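Home News Community Schools Library Events Contact

Kerkley library opens Chinese-language shelf for children

Families in Kerkley can now borrow Chinese-language children's books from the town library. The new shelf opened in February with 340 titles, and most of them are picture books, story collections and early readers.

The library had been asked for the books many times. Until this year, parents who wanted them had to order through the regional exchange in Tratby, where waits of a month were common and only two books could be requested at a time. Many titles on the exchange list were for adults.

The town set aside $3,000 for the project. The library has spent $2,452 of that so far, mostly on books, with the remainder held back for replacements and for titles that readers ask for over the summer. Request slips are at the front desk and can be filled out in English or Chinese. 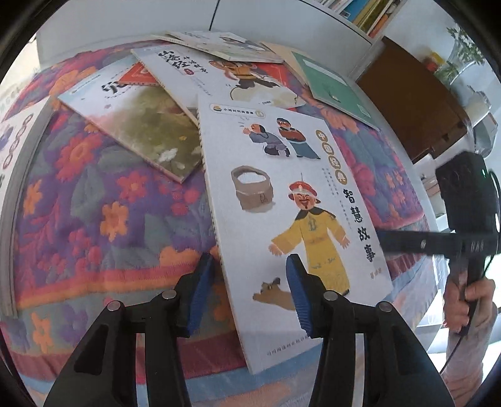
A spiral-bound Chinese storybook with a white cover.

Most of the books were bought new through Zumport, a book importer that also supplies several school districts. Others came from local homes. The library put out a call for used children's books in the fall and accepted those with clean pages and sound bindings. Books with heavy writing in them were returned to their owners or passed on to the language school on Rattanakul Street, which uses them in weekend classes.

The shelf is on the ground floor, next to the picture book area, and is sorted by reading level. A green dot on the spine marks books with a few words to a page. Yellow is for readers who know several hundred characters, and red is for chapter books. Some of the early books have pinyin printed over the characters. The library catalog now lists each title in characters, in pinyin and in English, so a search in any of the three should bring up the same record.
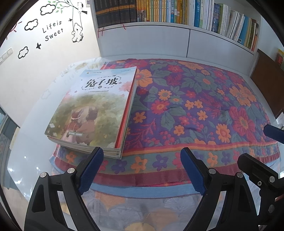 Longer books were the harder part of the order. Parents who filled out the library's survey said their children often do well with picture books until age seven or eight and then drift over to English, where there is far more to choose from at the next level. The library put close to half of its book money into that group for this reason. It bought translated novels along with books first written in Chinese, and it plans to add second copies of anything that builds up a waiting list.

Poetry was also high on the survey. Several grandparents wrote that they wanted something to read aloud and have children learn by heart — the older poems in particular, with notes that a child could follow. 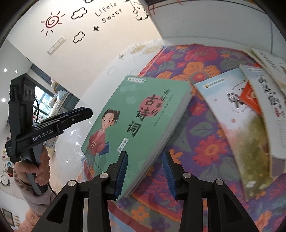 Classical poetry for young readers, with an illustrated cover.

Books from the shelf go out for three weeks and can be renewed once. Cardholders may take up to six at a time. There are no late fees on children's items, though a lost book will be billed at the price the library paid, and imported titles can cost more than a similar book in English.

A read-aloud hour in Mandarin will start next month in the children's room at 10:30 a.m. It is meant for ages three to seven, and an adult must stay with each child. Sign-up is not needed, but the room is small and the doors will close when it is full. A Cantonese hour may be added if enough families ask for one — a sheet is posted by the elevator.

Used books are still being accepted at the side entrance during open hours. The library asks that they be left in bags or boxes with a name and phone number.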